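Print this message | E-mail this message

Re: Key returns bench – what the two arms have and have not taken over
Posted Thu 29 November by the returns bench lead, Rodeck site

An earlier contributor wrote:

> We are a key and access depot of much the same size as Rodeck and have been
> quoted for a pair of small arms to sort returned keys and rings. The supplier
> says the bench staff will be "released for higher value tasks". Could anyone
> who has done this say what the staff do all day now, whether the grading
> changed, and how the rate compares with hand work? Sales figures are
> no use to me. I am after what the rota looks like.

I can answer for one site only. Inisel has three depots and the other two still sort by hand, so I have a fair comparison, but please don't read this as a recommendation either way.

The work first. Property managers send back keys, fobs and split rings in bags at the end of a tenancy or contract. Each bag is booked in against a return number, the contents are separated, tags are read and removed, fobs go for wiping and testing, and the rings are graded for reuse or scrap. Before April this was done by four people at two benches, standing, in four-hour turns. The complaints were the ones you would expect: sore thumbs, split nails, and boredom in the last hour of the turn.

Since April one bench has been run with arms and the other has stayed manual. The arms do separation only. They lift a bundle, present it, set it down in the right lane, and move single fobs away from the metal. Reading tags, opening rings and grading are still hand work, and the quotation we accepted says as much on its second page, although the covering letter was less clear.
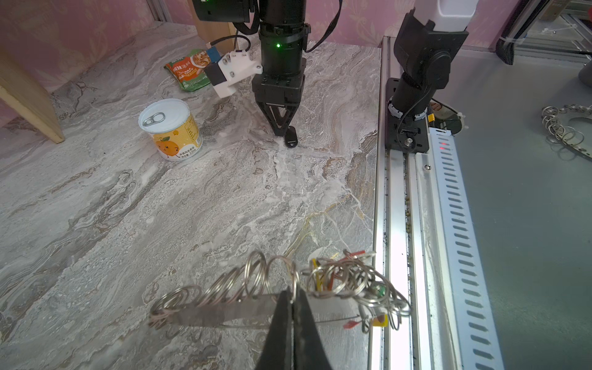

On rate, the arms are slower than a practised person and steadier. A good sorter on the manual bench clears more bags before the first break than the arms do, and fewer after the second. Over our heaviest week the automated bench passed 1,624 items and stopped 212 times for a person to clear something. Most of those stops were tangles. A bundle that has to be gripped by a flat strip, with silver rings lined up like a coil on one side and jumbled with coloured tags on the other, can be lifted well enough, but separating it is another matter, and the small tags in among the rings are what the operator ends up freeing by hand. A fob lying on its own on the table is an easier job altogether. If your returns are mostly loose fobs your figures will be better than ours.

What changed for the staff is mainly the pattern of attention. On the manual bench you work continuously and can talk. On the automated bench you wait, clear a stop, grade what has come through, and wait again. Two of the four prefer it. One asked to go back to manual after a fortnight and was moved the same week. The fourth alternates. We now rotate everyone every two hours on request, and I would write that into your rota from the start – we added it late and had some bad feeling in the meantime.

Thumb and wrist complaints have gone down on the automated bench. Neck complaints have gone up slightly, which we put down to people leaning in to watch the fingers before a stop. Raising the table cured part of it. A stool that lets the operator sit back from the guard line cured more.

Head count has not changed. We had one vacancy when the project began and it was filled. I mention this because the phrase in your quotation appeared in ours too. In practice the hours released went into fob testing, which had been running a week behind and now runs a day behind. That is useful work, but it is the same grade and the same pay, so I would not describe it to staff as anything higher. We did, and were asked at the next site meeting what the new rate was.

Pay is the part I would settle first. Our bench bonus was reckoned per 1,000 items graded, per person. Once the arms set the pace this punished whoever was rostered beside them. We have moved both benches to a flat bench allowance and dropped the item count altogether. Mallet, who supply our bags and lanes, had a similar scheme in their packing room and got rid of it for the same reason.

Training took two days for clearing stops and restarting, plus a half day on the lockout procedure. Everybody on the bench has done both. We decided against having a single named operator, as it leaves the bench idle during leave. Teaching new positions is done by one of our own fitters with remote help from Tronetti, and roughly once a month something has to be taught again after a change in bag size or tag type.

Grading standards were not altered. We did alter the booking-in step: bags with more than one ring bundle are now split before they reach the arms. That takes a minute or so per bag at goods-in, and the goods-in staff were not consulted beforehand. They should have been. The minute does not show up in the supplier's rate figures, so ask for the whole route from door to grading to be timed.

Things I would ask your supplier to put in writing:

- who clears stops, and whether that time is counted in the quoted rate
- what happens with tangled bundles and with tags on cord
- noise at head height with both arms moving
- whether the bench can be worked by hand, safely, with the arms locked out

The last point matters most on a bad day. Ours can be, but only from the front edge, and two people cannot work at it side by side. When the arms were out for a morning we sent everyone to the manual bench and ran it in shorter turns.

I can send the rota and the stop log headings off list to anyone who wants them. The log itself has return numbers in it and has to stay here.

Returns bench lead
Inisel, Rodeck site

Contact the list owner | Copyright remains with the authors of individual messages | Back to top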